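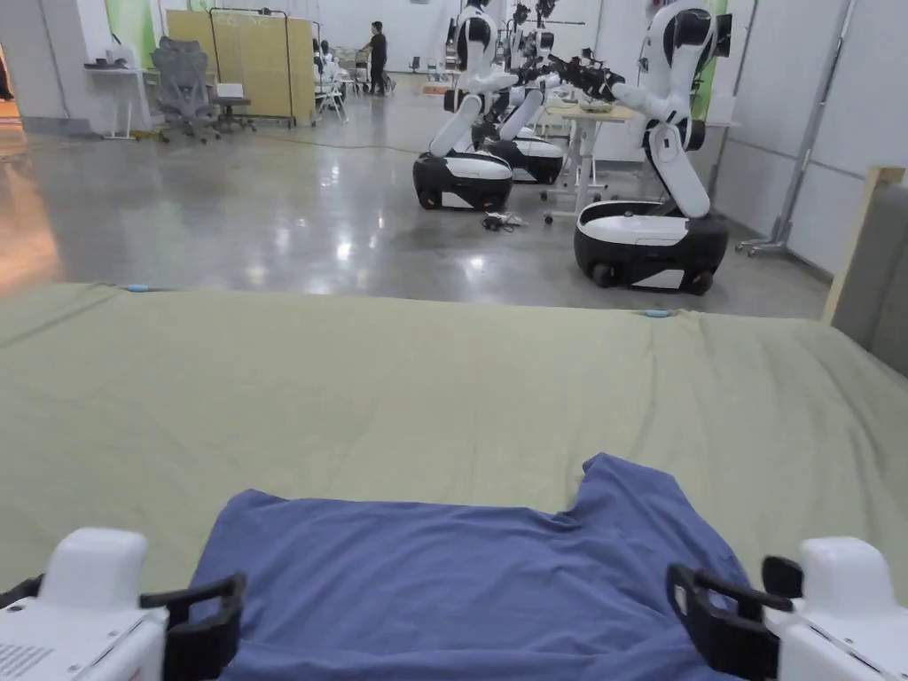
Who makes the rules that robots have to follow?

People do. Some rules come from governments, some come from groups of engineers who write standards, and some come from the place where the robot works.

Search articles Go

By Dorota Czarnecka
Thu 12 December
Reading time: 4 minutes

A standard is a written agreement about how to do something. Your bike has parts that follow standards, and so does the plug on a lamp. Robots have standards too. They cover things like how hard a robot may push, how fast it may move near a person, and where its stop button goes.

A robot does not read these rules. The people who design it and work with it do. When a rule says a robot must slow down near people, an engineer has to give it a way to notice people and then test that it really slows down.

Rules about stopping

The stop button is the first thing most robot workers learn. It is usually big and red, and it has to be easy to reach. Pressing it stops the machine's dangerous movement. After that the robot has to stay stopped until a person checks it and starts it again on purpose. It may not start up when the button is simply let go.

At Jorko, a workshop where robots learn household jobs, everyone practices this before they do anything else. Gyu-bin Ok trains new workers there. "I ask them to find the button with their eyes, then with their hand," he says. "Then we do it again after lunch."

Rules about space

A robot arm can reach farther than you might think. Before it moves, the workers look at how far it can swing and keep people out of that area. On some floors the area is marked with tape. Robots on wheels need clear paths as well, and cables are supposed to be kept out of those paths.

Rules about grippers

A gripper is a robot's hand. It often has two jaws that close on things, and jaws can pinch. Workers keep their fingers away from them when the power is on. Long hair is tied back and loose sleeves are rolled up.

Some grippers are held by a person. The person does a job with them, such as folding a T-shirt, and the movements are recorded so that a robot can learn from them. The pinching rule is the same.

Soft things are hard for machines. A shirt changes shape every time it is touched, so the table is set up with care. A cloth can be clipped to the edge so it doesn't slide, and the shirt is laid out flat before the folding starts.

Rules about writing things down

Every workshop should keep a log. If a gripper sticks or a wheel squeaks, it goes in the log, even if the problem goes away. Jorko's log has 1226 entries. The rule there is that two people sign off on a repair before the robot is used again – the one who fixed it and one who didn't.

In July the workshop changed its rule about visitors. Children under 11 now watch from behind a line, with an adult next to them.

Words to know

Standard: a written agreement about how something should be made or done.
Gripper: the part of a robot that holds things.
Log: a record of what happened and when.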